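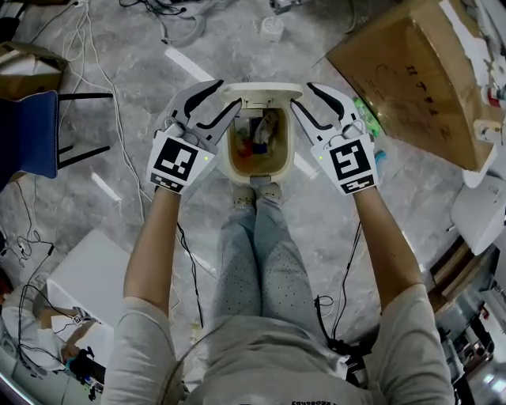 A small bin, from directly overhead

The other bin

Every home has a main bin, which gets all the attention, and at least one small one, which gets what is left. After a winter of looking into the matter, I have come down on the side of the small one

I should say at the start that I didn't set out to become interested in bathroom bins. I set out to replace one. Ours had lost its lid during a visit from relatives, and for a month we carried on with the open version, until the cat discovered cotton wool. So I went to Liyanage, the hardware shop at the bottom of the hill in Arkville, expecting to be back in time for lunch.

Liyanage is the kind of shop that sells you one screw if you ask for one. It has a wall of bins. There were round bins and oval ones, bins with pedals, bins with swing tops, a bin that opened when you waved at it and went on opening when you walked past, and one with a bamboo lid that the label called "spa-inspired". The kitchen bins stood at the front with their shoulders back. The bathroom ones were behind the mops.

I asked the woman at the till which small bin people liked. She thought about this for longer than I had expected. "They don't like any of them," she said. "They come in for bags."

Kitchen bins have had a good couple of decades. They used to live under the sink with the bleach, and now they stand out in the room, in brushed steel, costing more than my first bicycle and a fair bit more than my second. They have compartments. They have lids that close slowly, like the door of an expensive car, so that the potato peelings are not startled. People moving house take their kitchen bin with them, and in one case known to me it travelled on the back seat with the belt on.

The small bin has been left out of all this. It is still bought in a hurry, usually in cream or white, usually to go with a toilet brush. It is too small for a proper bag and too big for a paper one. It sits between the toilet and the wall, where the mop can't reach, and takes in the inner tubes of toilet rolls from people who know perfectly well that these should go in the recycling downstairs, and who aren't going to walk down there with one.

I am one of those people. I have read a good deal about recycling lately and it has made me very well informed about what I'm doing wrong.

The tubes are the least of it. Used razors, the plastic tray that held the new razors, dental floss (which seems to be the only material on earth that will tie itself to a bin), the last inch of a shampoo bottle that somebody has decided against – all of it goes in, and most of it is there because the bathroom is where we open things and the only other choice is the windowsill. A bin in the kitchen will tell you what a household eats. The bathroom bin knows who has started using the expensive face cream, and whose head it was that ached. A friend who lets out rooms claims she can guess the length of a guest's stay from it, and I didn't ask her to go on.

Then there is the bag. I had assumed, as I think most people do, that bags were made to fit bins. They are made to fit rolls. The standard small liner is a fraction too narrow for the standard small bin, so that you either stretch it until it goes white at the corners or let it hang inside, where the first thing dropped in will pull it down to the bottom. Liyanage stocks four sorts. The cheapest come on a roll that can't be opened by anyone with dry hands. The dearest have a drawstring, smell of something the packet says is linen, and would suit a much larger bin belonging to someone more organised.

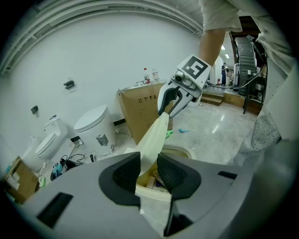 A good many of us get round all this by using whatever bag came into the house last. My mother did, and her mother used newspaper, folded into a sort of hat. The newspaper hat was a decent piece of engineering. It held its shape, it cost nothing, and you could read the county cricket while you cleaned your teeth. I tried to make one in February from an old property supplement and produced something closer to a boat, though it did last until the weekend.

The plastic carrier had a long run in the job after that, and was better at it than it ever was at carrying. It had handles to tie. It was free, too, which turned out to be most of its appeal, and when shops began charging for carriers the drawer that held them all began slowly to empty. Ours had been so full that it had to be closed with a knee. Now there are two left in it, both kept for best.

In search of somebody who took the small bin seriously I drove out to Sindavik, a hotel on the coast road with 29 bedrooms and therefore 29 bathroom bins, not counting the ones behind reception. The housekeeper there has been doing the job since 2000, and had opinions she had plainly been saving. Pedal bins were out. Guests stamp on them. Anything with a swing lid was out as well, on the grounds that people won't touch it and instead try to post things through the gap from a distance. For years the hotel had a model by Druko with a removable inner bucket, and the inner buckets went missing one by one. Some had been used for ice. She had met one of them again on the beach, with a child's spade in it.

What she wants, and what she has, is an open bin with a bag folded neatly over the rim. She showed me the fold. It takes her 5 seconds and involves a twist at the back and a small tuck, after which the bag sits as flat as a shirt collar. I have been practising ever since. Mine looks like a shirt collar too, in the sense that one side is always up.

She was firm about one more thing: the bin should be where a person sitting down can reach it. It sounds too simple to mention. I went home and found ours on the far side of the basin, in a corner it had been given by whoever lived there before us, or possibly by the cat. I also checked (discreetly, I thought) in the bathrooms of everyone who had me round that month. People put the bin where it looks tidy. In one house it was inside a cupboard, behind a child lock, and there was a small heap of tubes on the cistern like an offering.

Open or lidded is the great question, and couples divide over it in the way they divide over windows at night. The lid party says that no one wishes to see. The open party replies that no one wishes to touch. Both of them are right, and so the trade goes on making bins you open with your foot, which work well until the hinge goes. Then they work the way ours did, with the lid resting at an angle and sliding off at around three in the morning. I had a long conversation at Liyanage about whether hinges could be bought separately. They could not. The bin costs less than posting a hinge would, and I'm told this is progress.

You could spend more. There is a Druko at the top of the range with a fingerprint-proof finish, a damped lid and a frame to hold the bag out of sight, and I stood in front of it for some time. It was very handsome. I pictured it beside our toilet, where the paint is coming away from the pipe, and felt it would only make the rest of the room ask for things.

In the end I bought a plain one without a lid, the sort they had behind the mops, and a roll of the second-cheapest bags. The woman at the till asked whether I wanted a bag to carry it home in. I said yes, paid for it, and put it in the drawer with the other two. The cat has been shut out of the bathroom, and sits on the landing most evenings with her paw under the door.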